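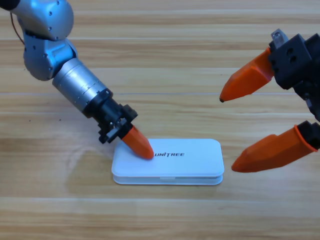

Skerura Finger Service Kit, two-arm bench version: long-term review

Price paid: £288, including delivery
Bought for: a two-arm bench cell running Stemport control software
Tested: June to October
Rating: four out of five

The Skerura kit is a box of parts and jigs for taking the grippers on a bench cell back to a known state. You get two full pairs of orange fingers, 20 finger screws, a pair of wrist spacers, a zeroing block, a 5 mm gauge pin, a torque driver and a printed booklet. It is sold for cells with one or two small arms where the fingers do the same handling work all day and slowly go out of true. Ours is one of those.

We had been buying fingers one at a time and setting them by eye. It worked, more or less, but after every change the left and right arms needed their own corrections in the software, and whoever had done the change was the only person who knew what the corrections were. Farhad Kazemi runs the cell in the mornings and I have it in the afternoons, so that was a nuisance for both of us.

What is in the box

The fingers are the main thing. They are moulded cleanly and the mounting holes line up. I checked both pairs against each other on a flat plate before fitting and could not get a feeler under any of them. The old ones we had from a different supplier always needed a rub with a file at the base.

The zeroing block is a plain piece of aluminium with a slot down each side. You close the gripper on it and tell the controller that this is the reference width. The slot holds the fingers parallel while you tighten up. It is the best item in the kit and I would have paid a fair amount for it alone.

The torque driver is fine. It clicks at one setting and can't be adjusted. The click is quiet, and with the extractor on I have to feel for it. The handle is short, and on the right arm you have to turn the wrist outwards before you can get at the inner screws.

The gauge pin is for checking the grip at the tips once everything is tight. It is small and grey and has no lanyard hole. Ours now lives in a film pot taped to the cell upright.

The booklet covers one arm well and two arms badly, and I'll come back to that.

Fitting

Allow 20 minutes an arm once you have done it before. The first time took me most of an afternoon, because I did the steps in the order they are printed.

The order that works for us is this. Park both arms high and drop the power to the grippers. Take the old fingers off one arm only. Wipe the mounting face with a dry cloth, fit the spacer, then put the new fingers on with the screws just nipped. Power the gripper, close it on the zeroing block, and tighten from the wrist end outwards. Open, close on the gauge pin, and check that it is held at the tips and does not roll. Save the width. Then do the same on the other arm.

The booklet has you strip both arms first. Don't. If something is wrong with the first one you want the other arm still in its old state to compare it with.

Look at the cables while you are there. Anything that loops down past a joint should be free to move through the full swing of that joint, and it is easy to pull a loop tight without noticing when you are leaning on the forearm to reach a screw. I did that in the second month and had an encoder fault on the left arm every time it reached across. It cleared as soon as I gave the cable its slack back.

Setting the two arms to each other

Zeroing each gripper tells you the fingers are right. It tells you nothing about whether the two arms agree on where the bench is. For that the kit relies on your software, and the booklet gives it half a page.

We use a lidded case as the check. Any case would do as long as it has a lid that opens on a hinge, stays put on the bench and has some lettering or an edge to aim at. Ours is a long white one with a small latch at the front and UNITREE printed across the lid. Closed, it gives both arms a flat surface at a fixed height. I bring the left fingers down over one end, open the right gripper over towards the other, and read off the heights. If they differ by more than our limit I go back to the wrist spacers before I touch anything in the software.

After that we go on to the open-lid check, with a tool in one hand.
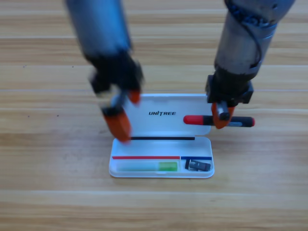

Elaine Nogueira
Cell technician and workshop reviewer
2023-10-25

The open-lid check is slower but it finds more. The left gripper works close in at the hinge end while the right one holds a screwdriver level. A screwdriver is a good thing to hold for this, as it is long enough that a small twist in the grip shows as a large movement at the end. With our old fingers the shaft would droop over a shift. With the Skerura pair it has stayed where it was put, at least on every check I have logged since June.

The case has low compartments in the base, and we leave a few small parts in it so there is something to reach for. Small flat things and connector-sized things are the hard ones. The tips of the new fingers are narrower than the ones they replaced and they get down into a compartment without fouling the sides. They are less happy with anything slick and thin. Farhad thinks a roughened tip would fix that, and Skerura do list one, but I haven't bought it.

One warning about the lid. When it is standing open it takes up a lot of the space that the left arm wants to move through. The approach needs to come from above and the speed needs to be low until you trust it. I run the whole check at a fifth of normal speed the first time after any finger change.

Wear

We are on the first pair on both arms. The fingers have picked up some polish on the gripping faces and one has a nick near the base from when I caught it with the driver. Width drift has been small enough that I re-zero once a month and usually save the same number I had before.

The screws are less good. The heads are soft. Two have started to round and I have replaced them from the spares, and I would expect to get through the rest of the packet sooner than the fingers. I asked Reinaldo Barros at Barros, where we bought the kit, and he said a harder screw in the same size is available from them loose. He did not offer to swap the ones we had.

Compared with the Evasero set

The only other kit I have used is the Evasero, on loan from Waltraud Mösli's workshop. It is cheaper and the driver is nicer, with a longer handle and a proper click. It has no zeroing block, only a printed card you fold into shape, and the card was past its best by the time it got to me. The Evasero fingers are thicker at the tip, which suits someone moving boxes and is no use in a small compartment. If you have one arm and you only handle large parts, buy that one and keep the difference.

Things I would change

A second zeroing block for a two-arm kit. Passing the one block back and forth is no great hardship, but there are two of everything else.

Harder screws.

A proper section on two arms in the booklet. Mirela Guerra on the Stemport support desk sent me their own page on matching a pair of arms, and it is clearer than anything in the box. Ask for it before you start.

A longer driver, or an extension for the one supplied.

Who it suits

Buy it if more than one person looks after the cell and you want the grippers to come back to the same numbers whoever did the job. Our corrections sheet used to run to both sides of the paper and now has one line for each arm. If you already have a block and a decent driver, the fingers are sold separately and they are the part worth having.

Spare fingers were in stock when I last looked. The wrist spacers were not, so don't lose them.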